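Rudd tidying arm, review after 11 weeks

We rented the Rudd arm in August to learn if a machine can already tidy a living room. My answer is: a little. It picks up small trash and soft things quite well – but slowly, and a glossy table still confuses it.
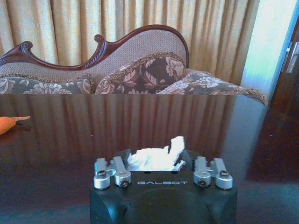 The price is $3,468, and I find this too high for one chore. My old Zondden vacuum cleans floors without any help from me. The Rudd needed me 2 times on most evenings. I will wait for the next model.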